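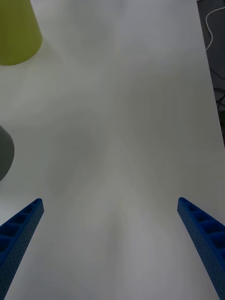

Test table, Ustance room, Brerkidthorpe

CALL FOR PARTICIPANTS: CANS, CUPS AND COLOR

Ustance is looking for 121 adults to come and put drink cans into paper cups. We would like you to be as doubtful about this as we are.

A packaging consultancy called Zosareck has been telling its clients that people sort by color without being asked. Give a person a warm-colored can and a choice between a gray cup and a yellow-green one, the pitch goes, and the can will end up in the yellow-green cup far more often than chance allows. Zosareck sells a recycling bin scheme based on this. We have read the sales brochure, which has a lot of arrows in it, and we have asked for the data behind it. So far we have the brochure.

Maybe they're right. Color does plenty of things to people. But the cup could also win by being on the right, where many right-handed people will reach first, or by being easier to see. We don't see any sign that these were ruled out, so we're going to run it ourselves.

What you will do: stand at a white table and place cans, one at a time, in whichever cup you like. The cups swap sides between rounds. Sometimes there is a short task in between, such as reading a label out loud, and then you go back to the cans. A visit is 2 hours, including a break. You come once.
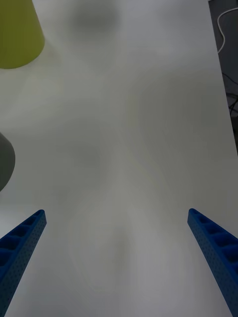

A participant in our last study wrote afterward that the whole thing was dull, that the snacks were worse, and that anyone expecting to learn something about their own personality should stay home. We agree on all three points. You won't get a score or a profile, and if you ask us what your choices say about you, the answer will be that we don't know and neither does Zosareck.

Who can take part: anyone 18 or older who can stand or sit at a table and handle a drink can. Tell us if you are color blind. It won't rule you out, and we would like more color blind participants than we usually get. Please don't apply if you have worked for Zosareck, or for Sjögren, the supplier of the cups.

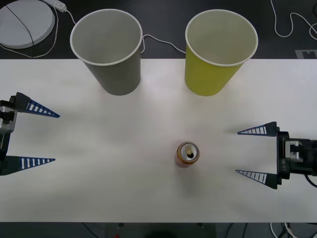
Posted by the Ustance participant desk

Some people have asked why we use ordinary paper cups and cans when there are proper testing props to be had. Mostly it's the brochure again. The claim is about everyday trash, so everyday trash is what we should be handling. A set of neat plastic blocks would tell us about neat plastic blocks.

Pay is $8 per quarter hour, break included, given to you before you leave. You get paid even if you stop early, and even if you put every last can in the gray cup out of spite. Please don't do that on purpose, though. We can't throw out your results for being stubborn, and it makes a mess of the chart.

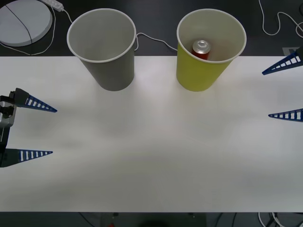 The other thing we can't promise is a result. If the effect shows up, we'll say so and take back some of the tone of this page. If it doesn't, that gets published too, with the round-by-round choices, names removed. Zosareck has been told about the study and has no say in it. They aren't paying for it either.

Sessions run in the evening on weekdays and all day Sunday. The room is up 3 flights of stairs, and the elevator is slow but works. To sign up, write to the participant desk with two times that suit you, whether you're left- or right-handed, and anything we should know about your eyesight. Don't read up on color and sorting before you come. If you already have, tell us what you read.

Ustance participant desk, Brerkidthorpe | Contact | © Ustance | Back to top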